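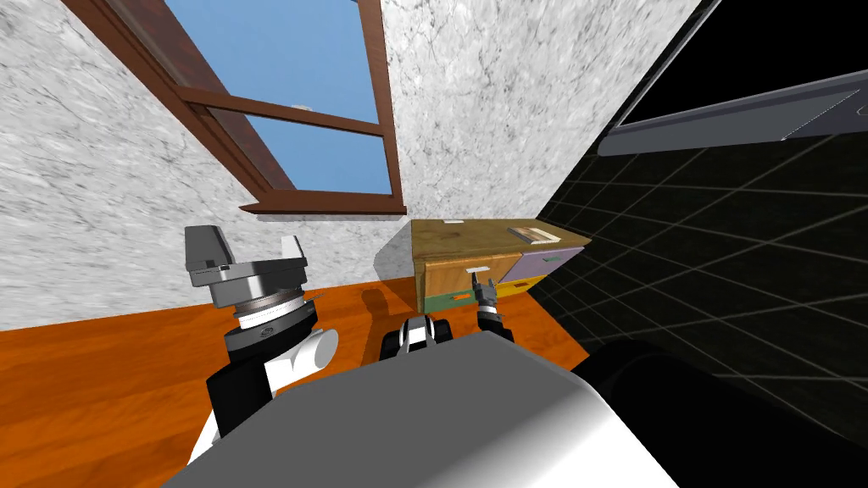

4. How cooks wrote down quantities

4.1 Measures that live in a particular kitchen

The first thing that struck us when we began reading the cards was how few of them could be followed by a stranger. Of the 778 handwritten recipe cards in our collection, 376 give at least one main ingredient in a measure that belongs to the writer's own kitchen: the blue cup, Mother's spoon, the tin with the dent, the small jug filled to the flower. We had expected to meet a few of these and to treat them as charming leftovers. They are nothing of the kind. They are the backbone of the older boxes, and they are used with great care.

Take the word "cup". A reader today thinks of a standard measure, and printed cookery books have encouraged that for a long time. On the Flasness cards, however, "cup" nearly always means a teacup, and the writers say so when they think it matters. One card for a boiled fruit cake asks for "a cup of sugar, teacup mind, and a cup of raisins, the big one". Whoever wrote it had two different vessels in her head and trusted the reader to know both. The cake can be made either way (we have tried it), but the second version comes out so crowded with fruit that it will hardly slice.

Household measures behave differently from standard ones when a card is copied. Shagufta Qureshi traced a ginger biscuit recipe through four cards in the Westonholm boxes, all in different hands. The earliest has "butter the size of a hen's egg". The next has "butter, size of egg". The third has "butter, 1 egg", and the fourth, quite reasonably, has "butter, 1 egg" with a new line below it telling the cook to beat the egg in. A comparison had turned into an ingredient! The biscuit survived the change. It became softer and paler, and a note in the corner of the fourth card reads "keeps well, everyone likes". We find this a lovely piece of evidence, since it shows a recipe changing through a misreading and then being approved of on its own terms.

4.2 What goes unmeasured

Almost as telling are the ingredients with no quantity at all. Salt is the obvious case, and water is close behind. Flour is more surprising. In the bread and dumpling cards of the Beneš box, flour is commonly given as "enough", "as it takes" or "till it leaves the bowl". The last of these is very precise in its way. It gives the cook a test instead of a number, and the test allows for damp flour, large eggs and a wet day in a way that a weight cannot.

We sorted unmeasured ingredients into those with a test and those without. A test might be something seen ("till it looks like wet sand"), something felt ("soft as an ear lobe") or something heard, such as the card for caramel that asks the cook to wait "until it goes quiet". Tests of touch gather around doughs and pastry, while tests of hearing belong to frying and sugar work. Smell appears less than we had hoped, and when it does appear it is generally a warning: "take off before you smell it".

Ingredients with neither quantity nor test tend to be things the writer used every day. Facundo Palma has suggested reading these gaps as a rough portrait of habit, and we think he is right. A cook who writes "dripping" with nothing after it is telling us that dripping was always there, in a bowl by the stove, and that the hand knew how much to take. The same cook will write out the amount of ground almonds with real anxiety, sometimes underlined twice.

4.3 Oven heat and time

Heat is where the collections part company. The Flasness cards prefer words: slow, steady, brisk, quick, and a term we had not met before, "bread-falling", for an oven losing heat after the loaves have come out. It was used for milk puddings and for drying apples. The Musudport cards prefer numbers and often give nothing else, even for dishes where the other instructions are very loose. We suspect this reflects the kinds of cooker in use, but few cards mention the cooker itself and we do not want to lean on the point too heavily.

Times are given in minutes less often than one might think. Longer cooking is tied to the day. Stews go in "after the beds" and come out "when the children are in", and one brawn recipe is started on a Wednesday with no explanation, presumably to do with when the butcher had a head to sell. These phrases are hard to code, and in an early version of our scheme they were lumped together as "vague". We have dropped that label. For the person who wrote the card they marked a definite stretch of the afternoon, and a sensible cook could have filled it in to within a quarter of an hour.

4.4 Corrections in the margin

Cards were working objects, and the corrections on them are some of the most enjoyable reading in the whole collection. The commonest is a reduced quantity of sugar, followed by a changed oven heat. Some corrections argue with one another. A marmalade card from Musudport has "too sweet" in pencil, "NOT too sweet" in ink, and then, in the first hand again, "see last year". Another card carries a firm line through the word "nutmeg" and a much smaller "put some in anyway" underneath.

For coding purposes we counted a correction only when it changed an instruction, a quantity or a time. Comments of praise or blame were recorded in a separate field. This leaves some awkward cases. "Needs longer" is plainly a correction, though it gives no new time, and we have treated it as one. "Not again" is plainly a comment, though as instructions go it could hardly be clearer.

Ticks were a puzzle throughout. Many cards have a small tick at the top right, sometimes a whole row of them, and at first we took each to mark an occasion when the dish was made. On a few of the Westonholm cards, however, the ticks match the number of ingredients, so they may be shopping marks. We have recorded them and left them out of the analysis for now. A closer look at the pencils used might settle it, at least for the boxes where one person did most of the writing.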